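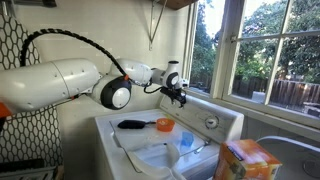 Brush, orange bowl, little blue cup. The washer lid on an ordinary morning.

I want to stick up for the top of the washing machine. I have lived with front loaders tucked under worktops and with big old top loaders standing out in the open, and I'm firmly on the side of the second lot, mostly for reasons that have very little to do with washing clothes.

A top loader gives you a flat place at hip height, right where the dirty jobs get done, and it doesn't belong to anyone. The kitchen table belongs to meals. The desk belongs to whoever got there first. But the lid of the washer? You can put a brush down on it with the bristles still full of goodness knows what and not feel a twinge. I scrub my boots on mine. I mix up bicarb paste on it, in a bowl I'd never let near food again, and last November I re-potted 21 bulbs on it in one go (my knees were very grateful).

Now, I know what the tidy people say. My sister-in-law is one of them, bless her, and her view is that a surface is either clear or it's a mess. She bought a rack from Junder to go over her machine, with hooks and a rail and two baskets, and I'll admit it looked lovely. It cost her £121, though, and every time she does a wash she has to duck. Then she can't find the small brush, as it's in the basket behind the other basket. Mine is on the lid. It's always on the lid!

The usual objection is that you have to clear everything off before you can open the thing. Well, yes, you do. I'd say that's the best part of the arrangement. A shelf never asks you to look at what's on it, so a shelf fills up and stays full for ten years – I had one with a tin of Reltulon polish on it that had gone solid as a brick. A washer lid gets emptied every time somebody runs out of socks. Each item gets picked up, looked at and either put back or put away, and that's more attention than most of my belongings ever get.

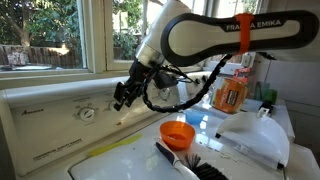 Same lid, with the dustpan joining in. Scuffs and scratches left as they are.

And please, can we stop fretting about scratches? Somebody at the Pearce showroom once tried to sell me a padded cover to protect the top of a machine. Protect it from what, being useful? A lid with light scratches and scuffs all over it looks perfectly respectable to me. I feel the same about a chopping board or the arm of a good chair. If a machine has the words COMMERCIAL QUALITY WASHER printed on its front edge, I think we can trust it with a plastic bowl and a dustpan.

I do have rules, before you write in. Nothing heavy, nothing that leaks, and nothing at all left up there during the spin, or you'll be fishing your cup out from down the back with a coat hanger. Bleach lives elsewhere. So does the Clorneline, which took the colour out of a bath mat and isn't getting a second go.

What I'd really like is for the people who design these machines to lean into it a bit. A small lip round the edge would do, so that a teaspoon can't slide off. Don't give me a screen, or a glass top that shows every fingerprint. Keep the big round knobs at the back where I can reach them over the clutter, and leave the lid flat.

My own is overdue a wipe, come to think of it, and there's a load of towels waiting underneath the bulb catalogue.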